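Drornlow Equipment Services
Workstation accessories: full-size keyboard

The full-size keyboard is the standard issue for fixed desks in offices, reading rooms and teaching spaces. It is intended for staff who enter figures regularly and who need the number pad and the navigation keys within reach of the right hand.

The stock held at present is made by Acer and finished in black with white lettering. Insert, Home, Page Up, Delete, End and Page Down are grouped in two rows above the arrow keys. Print Screen, Scroll Lock and Pause Break are placed behind them.

Ordering

Stock code: 224
Smallest order: 8 units
Held in store: around 380 units
Delivery: 9 working days from approval

Orders must be approved by the budget holder before they are sent to the stores office. Departments in the Tistwood building should give the room number and the name of the person who will receive the goods. Single replacements for faulty items are issued at the stores counter and do not count towards the smallest order.

Care

Disconnect the keyboard before cleaning. Wipe the keys with a soft cloth, slightly damp, and do not spray any liquid directly on to them. Keyboards with missing or damaged keys should be returned to the counter with the fault form attached.

Desks less than a metre wide may be better served by the compact model, which has no number pad and is listed separately. Requests for left-handed layouts are handled by Kadri Raudsepp. Questions about invoices should be addressed to Lech Lis at the stores office, quoting the stock code and the department name. 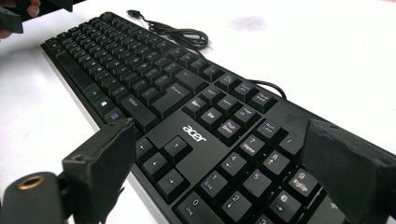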